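Clear acrylic tiered rack for a snack table – how do you arrange yours?

Posted in Home & Hosting, Friday, October 25, 2019
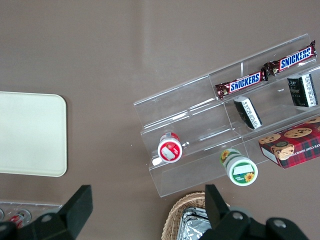 I'm setting up a help-yourself snack corner for our guests and I'm having far too much fun with it! We have a spare room that gets used by visiting family most of the year, and last March my sister-in-law stayed for nine days and admitted at the end that she'd been hungry every night around eleven but didn't want to go poking about in our cupboards. So now there's going to be a proper spot for treats on the brown table in the hallway, right where people pass on the way to bed.

I bought one of those clear acrylic racks with steps, the kind people use for nail polish or little figurines, and I love how it looks with candy on it. I also have a cream tray with rounded corners that I'd like to use alongside it. So far I've been playing with Snickers, a box of chocolate chip shortbread in a red plaid box and a couple of small black boxes, and every time I move one thing I want to move everything else.

What I can't settle:

Do the candy bars go on the top step or the bottom one? I like them up top because you see them first, but a friend told me shops put the small stuff low.

Bigger boxes don't seem to belong on the steps at all. Do you stand them next to the rack, lay them flat, or leave them off and put the cookies in a jar?

And what would you do with the tray? Fruit? Mugs? Somewhere to drop wrappers?

Also, how do you keep clear acrylic looking clear? I wiped mine with a paper towel and I swear it looks worse than before. Thank you all, I've picked up so many good ideas on this site already!

Lovely Fajardo

Ornella Amato

Oh, I adore this, and your guests are going to adore you. I've had a snack station in our upstairs hall for four years and I still fuss with it every weekend.

Candy bars on top, definitely. The top step is usually at the back, so whatever sits there has nothing behind it to hide. Bars are low and long and they look lovely lying end to end along the step. If you put something tall in front, people will have to reach over it, so keep the next step down for things that are short, or small enough to leave gaps between. Shops put things low for children to grab, and unless your guests are five years old you can forget about that.

For the boxes, I'd give up on making them fit. Anything wider than the step is going to tip the first time someone takes a bar from behind it. Lay the shortbread flat on the table beside the rack with the top facing up, and open it before people arrive! Guests will almost never open a sealed box. I learned this with a tin of wafers that sat there through three sets of visitors. Once I took the lid off and ate two myself, the rest were gone by morning.

Don't put the rack perfectly straight on, either. Turn it a little so it faces the direction people come from. In a hallway that makes a huge difference, and you can see the price of getting it wrong when somebody's sleeve takes out the whole bottom row (mine did, with a full cup of tea in the other hand).

The tray I would use for drinks. Two mugs, a few tea bags, a small bottle of water. If it has a raised rim it will catch drips and save your table. Fruit is nice too but you have to remember to change it, and I forget.

Cleaning: no paper towels! They can leave fine scratches, and dry dusting just rubs the grit in. Lukewarm water, one drop of dish soap, a soft microfiber cloth, then a second dry cloth to finish. Stay away from window cleaner with ammonia in it, it can make acrylic go cloudy and there's no way back from that. For the scratches you already have, a little plastic polish on a cotton pad works on the light ones. The deep ones you'll have to live with, or put the shortbread in front of them.

One more thing – a tiny handwritten card that says "please take some" does more than any arrangement. I write mine on the back of old business cards.

Nimal Begum

Top shelf for candy. I got my rack at Sindley and it slides all over the table so get some of those little clear rubber dots and stick them under the corners. Took me two minutes.

Is the table in the sun at all? Chocolate on a clear rack by a window is a bad idea, ask me about the summer.

Sreekumar Iyer

Great question, and I'm glad somebody else gets excited about this! I help run the break room at a small office and we've used the same sort of stepped rack for a long time. Before that we had a big wire basket, and everything good sank to the bottom. With steps, people can see what there is, they take one thing, and they go.

I agree with Ornella on nearly all of it but I'd use the tray differently. Make it the refill tray. When you're restocking, everything comes off the rack and onto the tray, you wipe the steps, you check the dates, then it all goes back with the oldest in front. The rest of the time it can stay bare for wrappers and crumbs. People do like having an obvious place to put a wrapper. Without one, they tuck it behind the rack, and you find it a month later.

My other tips, in no special order:

Leave spaces. A rack that's packed full looks like a store and guests are shy about spoiling it. Two bars on a long step look generous enough, and you can top up from the cupboard.

Turn small boxes so that at least one has its front to the viewer. A dark box seen from the end tells you nothing about what's inside.

Put the ingredients side of one box where it can be read, or keep the packaging nearby if you move cookies to a jar. We have a colleague with a nut allergy, and she told me she skips anything in a jar because she can't check it. For the same reason I'd keep the nutty candy well apart from anything unwrapped. It's worth asking your guests before they come.

Measure your step depth before you shop. Ours came from Gokine and the steps are shallower than I'd expected, so half of what I bought the first week hung over the front. I now take a strip of cardboard cut to the depth of the step along to the store. My wife finds this very funny.

As for cost, it's a cheap pleasure. I wrote everything down last year and we went through 431 bars between all of us, bought in multipacks when they were on offer. For one guest room you'd need a small fraction of that, roughly 40 for a whole year if your visitors are anything like mine.

On cleaning, soap and water as above, and let it air dry standing on its end on a dish towel if you can't get the corners with a cloth. The corners where the dividers meet the steps are where the dust collects. A soft makeup brush gets in there beautifully.

Please come back and tell us what you settled on, and what your sister-in-law went for first. My money's on the shortbread.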